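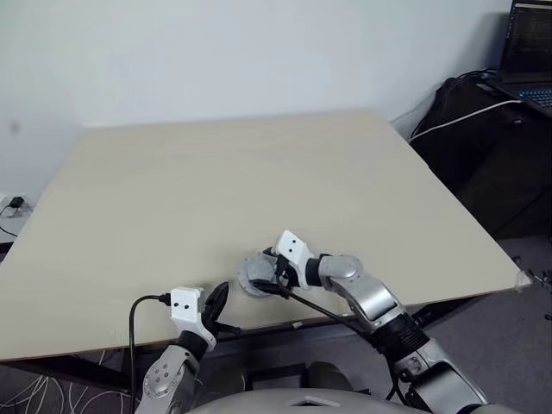 Every table has a first owner and a last one, says Nives Carbone

Saturday, June 4, 2022

When I came to the workshop of Nives Carbone, she was on her knees under a dining table with a small lamp in her mouth. She took it out to greet me and then put it back, and for some minutes I was talking to her shoes. "Sorry," she said when she came out. "The underside is the honest part. People clean the top and they forget the rest for fifty years."

Carbone is 61 years old and repairs household furniture, mostly tables and chairs. She does not like the word restorer. A restorer, she told me, works for museums and is allowed to spend one month on a drawer. She works for families who need the table again before the weekend.

Her shop is called Guerra, after the man who had it before her. She bought the name together with the tools and the lease, and she kept it because it was already painted over the door. Customers who telephone often call her Mrs. Guerra. She answers to it.

I asked her how she learned the work, and she gave me a long answer which began with a failed exam in accounting. She was 22 and she needed money for one summer. The old Guerra needed a person to strip paint from garden chairs. "He showed me one time, and then he went to eat. When he came back I had taken off the paint and also a little of the chair. He was not angry. He said, now you know how deep is too deep." She stayed through that summer and did not go back to accounting, although she still does her own books, and she says they are very neat.

Most of what comes in has the same problems. The joints are loose, or one leg was broken and glued by a relative. She has strong feelings about the relatives. "They use too much glue and the wrong glue, and they don't hold it. They put a heavy book on it and they go to bed. Then I have to take away all this glue before I can start, and the customer asks me why it costs so much for one leg."

I asked what the right way would be for a person at home. She thought about it while she was looking for her coffee.

"First, take the joint apart completely. If it does not want to come apart, it is not loose enough to repair, so leave it. Clean both parts until you see wood. Try it together dry, without glue, and look if it is straight. After this you can glue. Not much. And then a clamp, and you wait one full day. Not one evening."

And if a person has no clamp?

"A rope and a wooden spoon. You make a loop around the legs and turn the spoon until the rope is tight. My grandmother did it like this. It works very well, but you must put a cloth under the rope, otherwise you have a mark forever."

For the surface she is more relaxed than I expected. I had read in many places that a water ring must be treated at once and that a hot cup is a catastrophe. Carbone has rings on her own kitchen table and she showed me a picture of them on her telephone with some pride. A white ring, she explained, is usually moisture in the finish, and many times it goes away after some days or with a little gentle rubbing. A black ring has gone into the wood itself, and then one has to decide how much one really minds. "I always ask, how often do you look at this table without a tablecloth? Sometimes they say, only at Christmas. Then I tell them to keep their money."

This way of talking to customers has not made her rich. Desmond Hutchins, who rents the other half of the building and sells lamps there, told me that he has heard her send people home three times in one morning. "They come in ready to pay and she talks them out of it," he said. "But they come back with something else. My customers don't come back. A lamp lasts."

We spoke a while about pale tables, because I had just bought one and I was worried about it. Light wood has been popular for many years now, and the shops sell it as easy to live with. Carbone agrees in part. Dust and small scratches do not show much on it. Sunlight does. If a fruit bowl stands always in the same place near a window, the wood around it changes color and under the bowl it stays as it was. Her advice is to move things around during the first year and to leave the table empty when it is possible. She also asks people to find out what they have. A thin layer of real wood over a board can be sanded very little, and a printed surface cannot be sanded at all. "They come with a printed one, sanded through in the middle, and they say it was an accident. It was not an accident, it was two hours of work."

The biggest job she has done was for a restaurant that closed and opened again with a new owner, Charoen Sangkhawat. He wanted to keep the old chairs, all 122 of them. She told him that over 50 were not safe to sit on, and he asked her to repair those and leave the others as they were. It took her from September until the end of the winter, and she did the work in groups of six because no more would fit next to her bench. Sangkhawat told me on the telephone that guests sometimes ask him where he bought them. "I tell them I bought them from a man who was tired," he said. "This is the truth."

Carbone remembers those months less happily. Her hands hurt and she dreamed about chairs. She also found under the seats a great deal of chewing gum, and, in one of them, a folded love letter with no name on it. She put it back where it was and glued the seat over it. I asked if she had read it. "Of course I read it. It was not very good."

She has one student now, Liliana Rizzi, who comes on two afternoons in the week after her lessons in a technical school. Rizzi is patient with sandpaper and impatient with people, Carbone says, and for the second thing there is time. I watched them fit a new piece into a cracked chair rail. They hardly spoke. Carbone held up one finger, which meant a little more, and Rizzi took off a little more.

Rizzi told me that her friends find the work strange, but that they bring her their broken things all the same. The last one was a stool which had been thrown from a balcony. I did not get the full story of this.

Before I left I asked Carbone what she plans to do with the shop. The lease has to be signed again when it ends, and the owner of the building would prefer a café. She shrugged and said that cafés also have chairs. Then a man came in with a bedside table under his arm, and one of the legs in his coat pocket, and she asked him what kind of glue he had used.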